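Gripper work around people and dishes: questions we keep getting
Maintained by Thư Ông for the Koivisto bench group. Last revised 17/02/2024.
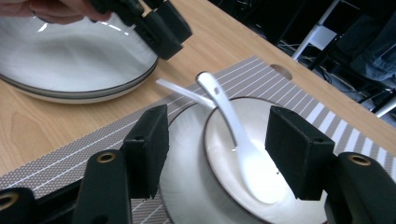
Finger pads either side of a bowl and spoon; a second, hand-held gripper at upper left.

Is there a standard that covers hand-held grippers?
People want me to say yes. The published robot safety standards were mostly written with powered arms in mind, and a tool in somebody's fist fits them badly. If a supplier tells you theirs is "fully compliant," ask with which document and which clause. I have asked Bedex twice and got a brochure both times.

So what rules do you follow?
Our own, four pages long. They cover pads, fasteners, floor, and who may stop a session. Anyone may stop a session.

How often should finger pads be checked?
Before each session, by eye and by thumb. The Brunness handbook says every 2135 cycles, a wonderfully exact number with no test behind it that I could find. Pads wear according to what they touch. Glazed rims are one thing, unglazed feet another.

Do threaded inserts need checking too?
Yes. Look for one that has started to turn in its seat. Do not fix it with glue and carry on – swap the part.

Can we use real ceramic, or should it be plastic?
Real, if real is what the work is about. Results on plastic bowls have been oversold for years. Inspect for chips first and throw out anything doubtful. Filippos Karras logged 381 pickups for us last August and wanted to keep using a cracked saucer for the sake of consistency. He was overruled.

Can two people work at one table?
They can, provided they agree before starting who reaches first. Most of our near misses were two hands going for the same dish.

What about cables on the floor?
Keep them out of the way of feet and chair legs. Everyone agrees with this rule and it is the one most often broken, here included.

Can dishes used in sessions go back to the kitchen?
No. Pad material sheds, and "food safe" on a data sheet may refer to the raw material only.

Idetti claims a 94 percent drop in breakages with its checklist. Should we buy it?
Ask how many breakages there were to begin with. Quang Đào did, and is waiting for a reply. A checklist is cheap to write yourself, and you are more likely to read it.

Who do I write to about a rule I think is wrong?
Nhi Giáp keeps the change list. Say which rule, and what you saw happen.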